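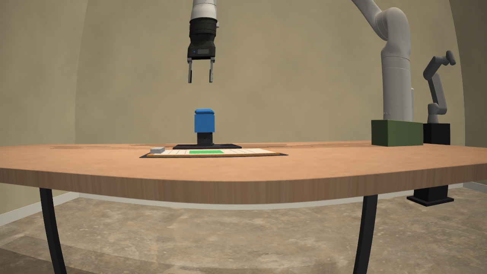
Wooden table with a darker front edge, computer rendering

Search articles Go Advanced search

Tabletop (furniture)

A tabletop is the flat upper part of a table, carried by legs, a pedestal, trestles or a frame. In the furniture trade the word covers both the finished surface and the panel beneath it. Tops are made from wood, stone, glass, metal, and many kinds of manufactured board. The remainder of this article deals mainly with tops made of wood.

Construction

Solid wood tops are usually made by gluing several boards edge to edge. Boards are planed, jointed along their long edges, and clamped until the glue has set. Dowels, loose tongues or biscuits may be added to keep the faces level during clamping, although a well-fitted glued edge joint in long grain needs no mechanical help for strength. A top made from one board is possible only where trees of large diameter are available, and such boards are more likely to cup.

Growth rings are visible at the ends of the boards, and their direction affects how each board moves. Flatsawn boards tend to cup away from the heart side as they dry. Some makers alternate the heart side from one board to the next, which turns one broad curve into a series of small ones. Others place the best face up on every board and rely on the frame to hold the panel flat. Both methods remain in use.

Veneered tops consist of a thin layer of decorative wood over a core of particleboard, fiberboard, plywood or a less costly solid wood. A backing veneer is applied to the underside so that the panel takes up moisture evenly. Panels veneered on one face only are liable to bow.

Movement and fastening

Wood shrinks and swells across the grain as the humidity of the air changes. Movement along the grain is very small and is generally ignored. A wide top must therefore be fastened so that it can move in width while staying tight against its base. Common fastenings are:

- wooden buttons, with a tongue that slides in a groove cut in the apron
- metal figure-eight plates, which pivot slightly
- screws set in slotted holes
- Z-shaped clips fitted into a saw kerf

A top that is glued or rigidly screwed to its apron on all sides may split in dry conditions. The split usually starts at an end, where moisture is lost fastest.

Breadboard ends are narrow boards fitted across the ends of a top to keep it flat. The end is joined with a long tongue or a row of tenons, glued at the center only, and pegged through slotted holes elsewhere. In damp seasons the main panel may project slightly past the breadboard end, and in dry seasons it may fall short of it.

Edges

The edge may be left square, rounded over, chamfered or molded. An underbevel, cut on the lower side, makes a thick panel look thinner - a treatment found on many pedestal tables. Veneered panels are lipped with solid wood or covered with edge banding. Lippings applied before veneering are hidden from above, while those applied afterward show as a border and give more protection against knocks.

Regional practice

In the Karam valley, tops were traditionally made from wide boards seasoned outdoors for 3 years. Furniture historian Kyriaki Lambrakis listed 83 surviving tables from the valley and divided them into two groups by edge profile. The Stollow type has a square edge and a plain apron. The Zistari type has a deep underbevel and is normally found on a trestle base. Socorro Ticona later questioned the division and argued that several of the Zistari tops had been recut during repair.

Finishing and care

Oil, wax, shellac, lacquer and varnish are all used on wooden tops. Oil and wax are simple to renew but offer limited resistance to heat and water. Film-forming varnishes resist both better and are harder to patch. Both faces should receive the same finish, to slow the exchange of moisture equally on each side.

See also

Apron (furniture)
Drop-leaf table
Edge banding
Trestle table

Last edited 8 June 2019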